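Kitchen and Tableware Sorter (part-time) - Willatwood House, Forham

Back to all vacancies

Hours: part-time, mornings, with one late finish a month
Contract: permanent after a trial period of 6 weeks
Based at: Kragh building, ground floor, Forham
Reports to: Hajar Belhaj, Stores Manager
Start: as soon as possible, and before December if we can manage it

About the job

Willatwood lends kitchen things. Schools, playgroups, supported housing, village halls and small theatre companies borrow crockery, bowls, colanders, pans, small ovens, play food and so on from us for a few days or a few months, and then it all comes back and has to be checked, washed, sorted and put away. We have around 1,000 items on the shelves at the moment and more arriving in boxes from house clearances.

We need someone to join the sorting room. You would be the third person in the room. The other two have been with us for some time and will show you how the shelves work.

This is a practical job done mostly standing up, at a table. There is a bit of computer work, but it is typing into a form and printing labels. Most of the day is handling plates.

What you will be doing

Unpacking returned boxes on to the sorting table and checking the contents against the loan sheet.

Looking over each piece for chips, cracks, loose handles and missing parts. Anything chipped on the rim goes in the reject crate, even if the chip is small. Chips on the foot of a bowl are a judgement and you can ask.

Washing up. We have a machine for the crockery, but plastic items, play food and anything with a painted pattern are done by hand.

Grouping pieces into sets. A set for us is whatever a borrower would expect to find together, so it might be a plate, a bowl and a mug that match, or a mixed set of preparation things in different colours. The sets list on the wall gives the usual ones.

Wiping down and checking small appliances: kettles, toasters, toaster ovens. You will look at the cable, the plug, the door, the knobs and the feet, and make sure the tray and rack are with it. You will not be asked to repair anything electrical. Items that need testing go on the trolley for the electrician, who comes once a month.

Writing labels and shelving. Labels give the item, the colour, the set number and the bay.

Packing loans to go out. Plates go on edge with card between them. Bowls nest, with paper in each one.

Answering the door to borrowers when the front desk is busy, and helping them carry things to the car.

The sorting table

Everything goes across one white table before it goes anywhere else. Each box is emptied on to it, and the pieces are spaced out so that they can be looked at properly. A plain white top makes it easier to match colours, and we have a lot of near matches in the pale greens and greys. We clear the table before the next box is opened.

Play food travels with the children's kitchen sets and is sorted at the same time as the real crockery, so it is normal to have toy fruit on the table next to a mixing bowl or a toaster oven.
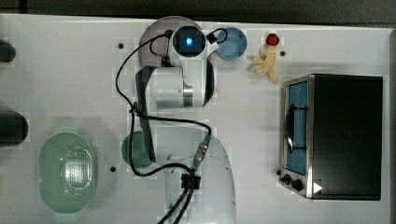
Do I need to know about kitchenware before I apply?

General household knowledge is enough. You should be able to tell a colander from a steamer and a dinner plate from a side plate. The rest, such as which pieces belong to which set and what we call the different greens, is taught in the first few weeks, and there is a folder to look things up in.

Working pattern

Mornings are from 8.30 to 12.45, four mornings a week. We will agree which four with you, and once agreed they stay the same unless you ask to change. On one day each month the room stays open until 6.30 so that borrowers who work can collect, and we would like you to do that shift too. You are paid for it or can take the time back, whichever you prefer.

December is our busiest month. Halls and schools want plates and serving bowls for dinners, and the toy kitchen sets go out for fairs. We ask everyone in stores to avoid booking long leave between the start of the month and the last returns. We close completely between Christmas and New Year and this does not come out of your leave.

The place

The Kragh building is behind the main road in Forham. The sorting room is on the ground floor, with a level entrance from the yard and a wide door. It has windows down one side and is heated, though it gets cold near the loading door in winter when deliveries are coming in. There is a sink at each end, shelving down the long wall, and the table, which can be raised or lowered. There are two stools if you need to sit for part of the morning.

The staff kitchen is across the corridor. Please note it is separate from the stock. New people sometimes make tea in a loan mug and the set then goes out one short.

Cycle parking is in the yard. There are a few car spaces but we keep them free for borrowers before noon. The bus stop is 200 metres from the gate.

What we are looking for

You must have:

- a careful way of handling things that break
- good enough eyesight, with glasses or without, to spot a hairline crack
- clear handwriting or the willingness to print in capitals
- reliable timekeeping, as boxes are delivered first thing
- a polite manner with borrowers, including when something has come back damaged

It would help if you have:

- worked in a shop stockroom, canteen, charity shop, library or anywhere else where things are put back in the right place
- used a simple stock system of any kind. Ours is called Cistance and takes a morning to learn
- some experience of packing fragile goods

You do not need qualifications. We do not ask for a driving licence for this post.

Lifting

A full box of plates is heavy. We pack to a limit and use a trolley for anything going further than the table, but there is regular lifting from trolley height. Toaster ovens and the larger pans are awkward shapes and should be carried by two people if they will not fit on the trolley. If you cannot lift but think you could do the rest of the job, please tell us in your application. The work can be divided up, and one of the present team does no lifting at all.

Colour matching is part of the job. If you are colour blind you can still apply - we have set numbers on the underside of most pieces and can work from those.

Pay and leave

Pay is by the hour at the rate for stores staff, which is given in the application pack and reviewed each spring. You are paid monthly. Leave is worked out in proportion to your hours and you can take it in half days. You will be enrolled in the pension scheme unless you opt out. We provide aprons, gloves and a locker. You should bring your own closed shoes with a grip sole. Floors by the sinks get wet.

Staff can borrow from the shelves free of charge, apart from in December.

The trial period

The first 6 weeks are a trial on both sides. For the first two you will work alongside one of the others on every box. After that you will take the smaller returns on your own, and by the end we would expect you to be able to get through a standard school return of 60 pieces in a morning, washed and labelled. Hajar will sit down with you in the middle of the trial and again at the end. If it is not working out, either of us can end it with a week's notice.

How to apply

Please send a letter or email of no more than one page telling us what work you have done, paid or unpaid, and why this job would suit you. A CV is welcome but you do not have to send one. Give us the names of two people we can ask about you. They can be former employers, a tutor, or someone from a group you have helped with, but not relatives.

Tell us which mornings you could work.

Applications go to Hajar Belhaj, Stores Manager, Willatwood House, Kragh building, Forham, or by email using the contact form on this site with "sorting room" in the subject line. Paper applications can be handed in at the front desk. We will write back to everyone who applies.

What happens next

If we would like to meet you we will ask you in for an hour. There is a short talk in the office and then a practical task in the sorting room, where you will be given a mixed box and asked to unpack it, put aside anything you would not lend out, and group the rest however makes sense to you. We are interested in how you handle the pieces and whether you check the undersides. Speed does not matter at this stage. You will be shown round afterwards and can ask the others about the work.

Please tell us beforehand if you need anything changed for the visit, for example a seat at the table, larger print on the loan sheet, or someone with you.

We will pay your bus fare. Keep the ticket.

If you would like to see the room before deciding whether to apply, call in on any open morning after 10, when the first deliveries have been dealt with, and ask for Hajar.

Other vacancies at Willatwood
Front desk cover, occasional
Delivery driver, two mornings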